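Notebook, 14th May

Farm visit map, working notes. Carrying on from the last entry, where I had the pick-your-own places sorted by type but not by season.

The listings file now has 226 farms in it after I threw out the doubles. It started at 1196 rows, but most of those were the same stalls and orchards typed in by different people in different years. Matching on phone number worked better than matching on name. Names change every time a farm gets a new sign.

What counts as a farm we list, so we stop going back and forth on it:

Open to the public without a booking on at least some days. Something to pick or cut yourself. A farm shop alone doesn't qualify. Corn mazes qualify if they grow the corn on site.

That last rule drops Troleo, which has a straw bale maze and buys the bales in. I've left them in the file with the flag off in case they plant a field for next year.

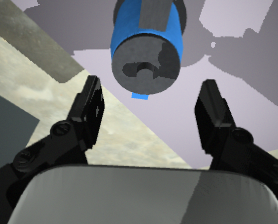
Went through opening dates after lunch. The berry farms are the hard ones. They put "late spring to August" on the page and then open when the fruit is ready, so any date we print is a guess. I changed the field from a start date to a start month plus a line of free text. Orchards are easier and most of them gave a date for the first apples. Pumpkins are easiest of all, everybody opens on a weekend and says which one.

Hameck sent their new field plan. The sunflower strip has moved to the far side of the creek, so the walk from the parking lot is longer than our page says. Needs a new line about strollers. The old text says the path is flat all the way and it isn't once you cross the bridge.

Prices: I'm not going to store them per pound anymore. Half the farms charge by the bucket and the bucket sizes don't match. The field now just says "by weight", "by container" or "entry fee", and people can click through.

Drive times are still wrong for anything reached by ferry. The route tool counts the crossing and skips the wait. I added a fixed wait by hand for the island farms and marked those rows so they can be pulled out later.

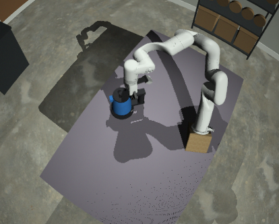
Simulated arm on its pedestal beside the table.

Test load of the map this afternoon. All the pins came up, with one in the wrong valley. It was Rusnák, and the cause was a swapped pair of digits in the postal code. Fixed in the file and on the page. Page views for the old list were 1736 last season, nearly all in the fall, so the spring farms have never had much from us. Would like the front page to open on whatever is in season.

Zevico asked to be listed under both cherries and Christmas trees. Fine by me, but the file only allows one main crop. Made a second crop column. Only 101 rows have anything to go in it so far.

Still open:

Dogs. Need a yes/no/on leash field.
Wheelchair access, ask each farm directly, don't copy from old listings.
Reply to Hameck about the bridge.
Check whether the two cider places allow kids in the orchard.
Print sheet runs to a second page again, try the smaller type.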